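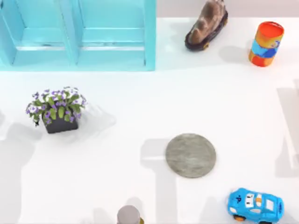 Is the Prokau clip-on tuner good enough for a beginner on the clarinet or the trumpet?
For a beginner it is good enough, but only if you keep the clip on the bell and you switch off the automatic mode before you play in a group.

I bought the Prokau in May, after my old tuner stopped to hold its charge. I play second trumpet in a town band and at home I practice the clarinet, which I learn for two years now. So I could try it on both instruments.

The clip is strong and has soft rubber on the inner side. It left no marks on my trumpet. On the clarinet I tried first the barrel, but there the screen is too near to the eyes and I could not read it well. On the bell it is better, although you must turn the screen upside down. The screen turns easily and stays where you put it.

What I like most is the reaction of the needle. With long notes it is calm and does not jump. In the low register of the clarinet it needs a moment to find the note, and if I play very softly it sometimes shows nothing. My teacher's tuner, a Quan, is faster with these low notes, but it costs two times more and it has a smaller screen.

The transposing function is hidden. You press the side button for two seconds, then you choose B flat, E flat, F or C. The manual explains this only on page 8, in very small letters. After you change the battery the tuner goes back to C, and the first time I believed that my whole instrument was wrong!

In the band room I had more trouble. The automatic mode listens through the clip and also through the microphone, and it followed the trombones behind me. When I chose the clip mode, this problem was gone.

There is also a metronome, but it only blinks. If you want to hear a click, the small Grurnden metronome is a better choice. I ordered my tuner from the Nukatico shop and the box came well packed, with one battery included. The battery cover is thin and I open it with care.

I give it 8 out of 10. I took away one point for the low notes and one for the manual. For daily long tones at home I use it every evening, and I will buy a second one for my clarinet case.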